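Week 4. Linear perspective for beginners
Notes by Réka Sárközi

Please read these notes before the studio hour. We start with the horizon line, which is always at the height of your eyes. When you sit down, it also goes down. Lines that go away from you, such as the long sides of a table, seem to come together toward this line.
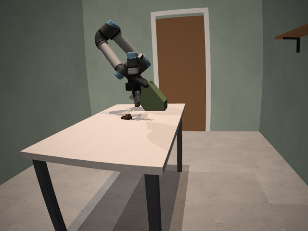
Vanishing points

The place where such lines meet is called the vanishing point. Find it first, with a light pencil, and only then draw the furniture. Many students draw the legs too long at the back – measure them against the front ones. For the homework you need paper of 85 grams or heavier and a ruler of 30 centimeters. 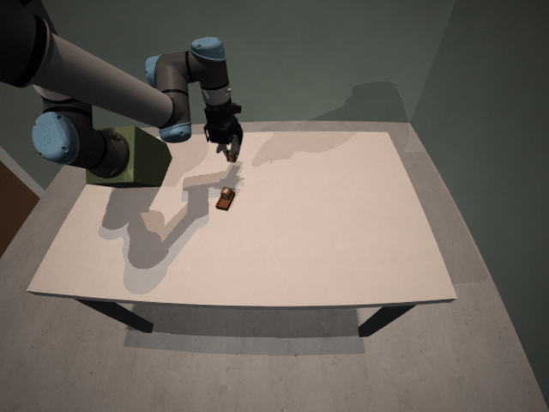
Zavutau, October

The second part of the notes I wrote during the summer course, together with Nidia Paucar. It is about shadows. A shadow on the floor follows the same perspective as the floor itself, so its edges also need a vanishing point. Draw the shape of the shadow before you make it dark.

Homework: one table from your home, drawn two times, sitting and standing. Leave it in room 109 before noon.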